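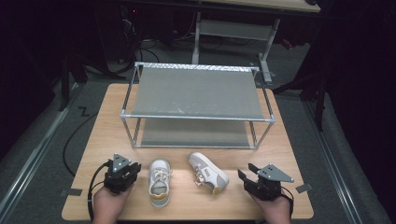 Khurram Ghauri wrote to me after my last post to ask why on earth anybody would record the same job hundreds of times when, to his mind, a clever enough system ought to get the idea after a dozen. He put it more politely than that, and at greater length, and he finished by saying that his daughter learnt to put her shoes away in an afternoon (and then promptly stopped doing it, which I gather is the usual way of things).

I started a reply on the train and it grew and grew, so I'm putting it up as a post instead. Khurram, this is all your fault.

For anyone who has wandered in without reading the earlier ones: I spend my working weeks at Gulteo, in the Groststead building, recording people doing small household jobs with a pair of hand-held grippers. You hold one in each hand and do the job with the jaws instead of your fingers. The recordings go off to be learnt from, and in time an arm with the same sort of jaws has a go at the job by itself. At the moment the job is shoes on to a rack. Two white trainers, one rack with a couple of grey fabric shelves, one table. We call a single go from start to finish an episode, and the target for the shoe task is 2,000 of them. As of this morning we have 700.

So, the dozen. We did try something not very far from a dozen, back in February, before I'd properly got my feet under the desk. Wajid Paracha had recorded a small set over a couple of days and he is a very tidy worker. Every shoe started in the same spot, toes towards the rack, side by side like shoes outside a mosque. The model that came out of it was lovely to watch as long as you put the shoes exactly where Wajid would have put them. Turn one of them a little and the arm went down with great confidence and closed on the air where a heel used to be. I laughed a good deal at the time. I laugh less now that I'm the one doing the episodes.

What we were missing was mess, really. A person who has kicked off a pair of shoes doesn't leave them square to anything. One points at the wall, the other is a bit further back and skewed round, and sometimes one is on its side. So the sheet I work from now has starting layouts on it, 89 of them, and each one says in a few words where the left shoe goes and where the right shoe goes and which way each is facing. I don't measure. I read the line, put the shoes down more or less so, pick up the grippers and off we go. The "more or less" is wanted, which suits me down to the ground, as I've never put anything down precisely in my life.

The other thing Khurram asked was what there can possibly be to learn about picking up a shoe. Oh, Khurram. I had no idea either! With your own hand you sort of scoop it, don't you, two fingers in the back and away. With a gripper you have two short jaws and that's your lot, so you have to decide. I go for the heel if it's facing me, one jaw inside and one out. If the toe is facing me I'll usually take the side of the opening instead. Laces are a temptation and a trap. You can pinch the bow and lift the whole shoe by it, and it feels very clever, but then it swings, and it goes on the shelf any old how. Naheed Sial, who looks over our recordings, sent nine of mine back in my first week for exactly that. Her note said "no handbag shoes please" and I have kept to it ever since.

Then there's the question of which hand. We let the shoe decide: left one with the left gripper, right one with the right, unless the layout has them crossed over. On the crossed layouts I still find I have to stop and think, and you mustn't stop and think while you're recording, at least not for long, or you teach the thing to dither. That is one of the odder parts of the work. Whatever you do goes in. If I hover, the hovering goes in. If I have a second nudge at a shoe that was already perfectly fine on the shelf, because I'm the sort of person who straightens pictures in other people's houses, then the nudge goes in as well, and somewhere down the line an arm will be fussing at shoes on my account.

Mistakes are a different matter, and I got this wrong for ages. I used to scrap an episode if I dropped a shoe. Asif Kazmi asked me not to. If it slips and you pick it up again and carry on, that's worth having, because the arm will certainly drop things and it needs to have seen what you do next. What he doesn't want is drops on purpose, as those look like somebody throwing a shoe on the floor and being pleased about it. So now I carry on when it slips, and I only scrap when I've knocked the rack out of place or one of the cables has caught on something.

Which brings me to pace. I started out far too fast. You get into a rhythm, you want to see the number go up, and by the middle of the morning I was slinging shoes on to that rack as though the bus was coming. Played back, half of it was a smear. Now I move as if I were carrying a full cup of tea in each hand, and that's slow enough for everybody. I do twenty minutes and then put the grippers down and have a real break, with the kettle on. Your thumbs get tired before anything else does. Nobody's arms are a problem, it's all thumbs.

We use the lower shelf as well as the upper one, and the lower is a pig. There isn't a great deal of height to get the shoe in and a hand holding a gripper is a bulky thing, so you have to come in low and flat and let go early, then give it a small push with the closed jaws. I'd say a third of my scrapped episodes are lower shelf. Wajid thinks we should do all of those first thing while we're fresh. Naheed Afridi thinks we should mix them in so that they aren't all done by people in the same mood. I'm on her side about that, but I notice I do feel very cheerful when the sheet says upper.

There was also a discussion over lunch about whether we ought to have more shoes. Of course we ought. The white pair will come to an end when we reach the target and then it's on to something darker, and I'm told there are boots. I have asked about slippers. A slipper has nothing at the back to get hold of and I think it would be a fair test of anybody. The people over at Cukura are doing folded towels this summer, by the way, and I'm a bit jealous, although they say the same about us, so perhaps it's just that other people's episodes always look easier.

Anyway, Khurram, that's the long answer. Your daughter had seen shoes before, I suppose, and had been picking things up and dropping them for years by the time you asked her. Ours is starting from rather further back.

I'm off for a week now and Wajid has the sheet. He's promised to be untidy. When I get back I'll try to write up how we name the files, as two of you have asked, and I'll put the layout list up as well if Asif says I may.

Posted 10 August 2018
Filed under: work, grippers, shoes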